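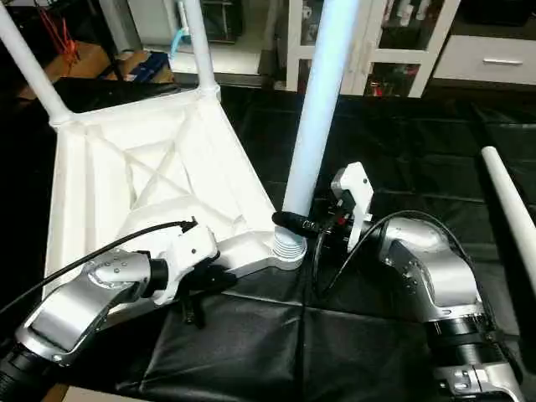 Session 4 of our course treats the question of what remains for people when a part of assembly work goes to machines. Last time we spoke about counting jobs, and several of you wrote to me that counting is the easy part. I agree. Today we look at one small task and ask who knew how to do it before, and who must know it now. Take the furniture task at the top of this handout: a white plastic stool or chair upside down on a black padded surface, three legs pointing up, the fourth lying detached at the side, and two robot arms working near a threaded socket. For a person who assembles such products every day, this is a task for the hands and almost without words. For the people who prepare the cell, it becomes a list of decisions that somebody has to say aloud.

Accept cookies to continue reading. Manage preferences

1. The case: Flokitau

Flokitau is a producer of light furniture. In the assembly hall 40 people work in two shifts. In October the company started a trial with two-arm cells for the final assembly of plastic seating. The software for the trial came from Testeo, and the training of the staff was given to Skolarska, where I also teach one module. I tell you this so that you can judge my view of the case with some care.

Before the trial, an assembler took one product from beginning to end. After it, the same person prepares parts for the cell, watches two cells at the same time, and finishes by hand what the cell leaves open. The wage stayed the same. The job title was changed to "cell operator", and many of the people did not like it.

2. What the assemblers knew

Gareth Greenwood was shift leader during the trial. He asked the assemblers to describe how they screw a leg into a socket. The first answers were very short: "You turn it until it is good." Only after longer talks did more come out. They turn a little backward first, until they feel the thread drop into place. They hold the frame with the other hand, near the socket and never at the far side. They listen.

Please notice the second point. When one hand turns, the other hand has to keep the frame from turning too. In a cell with two arms this has to be planned as one movement of both arms, and the assemblers were the only people in the company who could explain where the frame wants to slip. For three weeks they were consultants to the engineers, without this word appearing in any contract.

Term for the exam: tacit knowledge — knowledge that a person uses but does not usually put into words.

3. What changed during the day

The trial diary of the first month has 223 entries. I have read all of them, and I group them in this way:

— Stops of the cell. The operator has to decide if it is a fault of the part, of the position, or of the program. In the beginning every stop was reported to the engineers. Later the operators solved most of them alone.

— Waiting. This surprised the management. People wrote that waiting near a working machine makes them more tired than the assembly did.

— Talking. At the old benches people stood face to face. The operators now stand side by side, looking at the cells, and the conversation became less.

— Hands and shoulders. Fewer complaints about pain in the wrist. Here the opinion was positive in both shifts.

The module evaluation by Ruby-Lee McPhee adds one more thing. The older assemblers were afraid of the screen, but they were quicker than the young ones in seeing that a leg goes in crooked. She proposed mixed pairs, and Flokitau accepted this for the second shift only.

4. Who owns the knowledge?

Here the case becomes a question of law and also of fairness. The assemblers gave their experience to the program. The program can be copied to another hall, also to a hall where these people do not work. Zariņš calls this "the silent transfer" in the text from your reader, and argues that it should be paid one time, like an invention made at work. The opposite position says that the knowledge was already paid with the wage. I ask you to read both sides before the seminar. It is not enough to write that you feel it is unfair — please show on which rule your feeling stands.

5. For the seminar

Choose one manual task that you know well yourself, for example from a summer job. Write down the steps as you would tell them to a new colleague. Then give the paper to another student, who has to follow it exactly and may not use common sense. Note where it stops. Bring the first version of your text, with the mistakes left in.

Reading: Zariņš, chapter 2, and the part of the trial diary in the course folder.

1578 views · 2 comments · Share

Subscribe to the course newsletter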